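4.2 Wording and the Interior Door

The second round of the survey dealt with how residents of the Tadlow and Wonden estates talk about privacy at home. We mailed 1,000 questionnaires to each estate and got 931 back from Tadlow and 856 from Wonden, a rate of return we attribute to the prepaid envelope and to the apparent pleasure people take in complaining about relatives. The first question asked whether a closed door inside the home meant "do not come in." Most people said yes. The second asked whether they themselves obeyed it, and here the margins of the form began to fill up with handwriting.

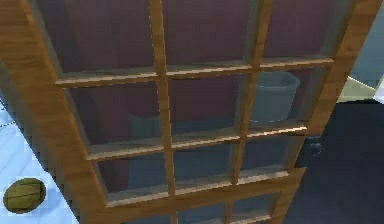 Figure 3. Interior door with glass panes.

Privacy, as our respondents use the word, has at least two meanings that they swap without warning. One is about sound and the other is about being looked at. A solid door takes care of both well enough, so the difference seldom comes up. A door like the one in Figure 3, wood around a grid of glass panes, pulls them apart, and people who had lived with one wrote noticeably longer answers. Several called such a door "closed but not shut," a phrase we had not offered them and could not improve on. Others used "shut" for the latch and "closed" for the mood of the person behind it. The Niven scale, which we had adopted for scoring privacy terms, treats the two words as the same and had to be dropped for this item. We had already paid for the manual.

The Wonden forms added a further problem. Residents there were far more likely to name a room by what one was supposed to be doing in it, so that a single room might be "the quiet room" on page one and "the front" on page four. Coders working from the Rokanier word list put these down as two rooms. For a short period in March our data showed a street of modest houses with the floor plans of minor palaces. Recoding by hand fixed most of this. The rest we have left in the appendix, where it does little harm.

Walls came up less than we expected. People seem to consider a wall a settled matter, whereas a door is open to discussion. When walls were mentioned it was nearly always in connection with noise, and nearly always with reference to the neighbors' noise and never the respondent's own.

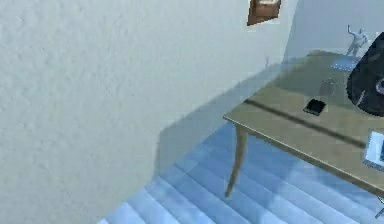
One Tadlow respondent objected to the whole line of questioning, writing that privacy in her house depended on who was holding the television remote and that no wall had ever made a difference to it. We coded this as "other." A second reading suggests it belongs under "household authority," a category we introduced too late for the Tadlow forms and which is taken up in Section 4.3.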